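Tokbridge Returns & Refurb — staff meeting minutes
January 3, 2018, break room, started late (forklift parked across the door again)

1. Last minutes. Approved, one fix: Madimix order was 1329 units, not what we wrote.

2. Arm on the toy kitchen line. Clivoveo trial goes on through end of January. Arm does pick and clear of small parts at bench 3, people keep the inspection and the repack. 83 kitchens so far. Slower than a person on blocks, fine on the rest. Bench staff say the wait between picks is the hard part — you stand there, then everything lands at once. Agreed to let them run a second bench in the gaps, try for two weeks.

3. Jobs. Asked straight out if hours get cut. Answer: no cuts this quarter, nothing promised after. Several people not happy with that. Want it in writing, management to do by next meeting.

4. Training. 19 signed up for the reset and stop-button session. Night shift wants thier own slot, not a 6 am one. Agreed. Paid time, yes.

5. Pay grade for whoever minds the arm. Long talk, no decison. Arellano site pays extra for it, somebody to get the figure.

6. Target. Almost 800 kitchens due out by end of month. Bench 3 not to be counted in the rate untill trial is over.
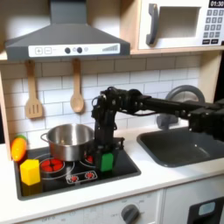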